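Ticket 184: Lights buzzing and one flickering, upstairs workroom
Site: Brinham, upper level
Opened by: Maëlle Li
Assigned to: Gaétan Sandhu
Priority: Normal
Status: Closed

Maëlle Li
The tube lights in the upstairs workroom are buzzing again. It starts a few minutes after they're switched on and gets louder over the morning. One of them also flickers, the one closest to the door. Two people have gone home with headaches this week. We had the same noise in March and it went away by itself.

Gaétan Sandhu
Thanks. A few things to check before I come by. Are all the lights in the room on the one switch? Does the buzz stop the moment you turn them off, or does it carry on for a bit? And is anything else running up there at the time, such as the exhaust fan?

Maëlle Li
There are two switches. The left one does the window side and the right one does the door side. The buzz stops straight away when I turn off the right one. Fan was off. I tried it with the fan on as well and it made no difference.

Gaétan Sandhu
OK, so it's on the door side circuit. Please leave the right switch off where you can. I'll bring the tall ladder, as the short one doesn't reach the ceiling in that room.

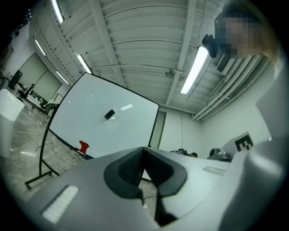
Went up at 9:15 and worked through the door side with the switch off. The flickering fitting had a tube that wasn't seated properly at one end and the pins were dark. Swapped it for a new Tamer tube. Flicker gone, buzz still there.

Opened the same fitting again and found the ballast loose on one screw. Tightened it. The buzz dropped but you can still hear it if the room is quiet. The metal deck picks up any vibration, so even a small rattle sounds bigger than it is. Put a rubber washer under each mounting point and that helped more than the screw did.

Ballast is old and warm to the touch after 15 minutes. I'd replace it. Part is a Perron, stock code ends in 47. None on the shelf here.

Solange Gill
Ordered from Clanutska. They say 4 working days. Gaétan, do you want a spare while we're at it?

Gaétan Sandhu
Yes please, one spare. The others are the same age.

Honeylyn Rivera
Can this be done before the benches get used for the afternoon group? They can manage with the window side only but it gets dim near the back wall after three.

Gaétan Sandhu
Should be fine. It's half an hour's work plus moving the ladder. I'll do it first thing once the part is in.

Gaétan Sandhu
14 April 2018. Part arrived, fitted this morning. Power off at the board, old ballast out, new one in, washers kept. Ran the door side for two hours with the room closed up. No flicker. Faint hum if you stand right under it, normal for this type. Spare is in the grey cabinet, second shelf, labelled.

Maëlle Li
Much better, thank you. Both switches back in use. I've taken the tape off the right one.

Lena Michalski
Closing. Please reopen this ticket if the noise comes back, so the history stays in one place.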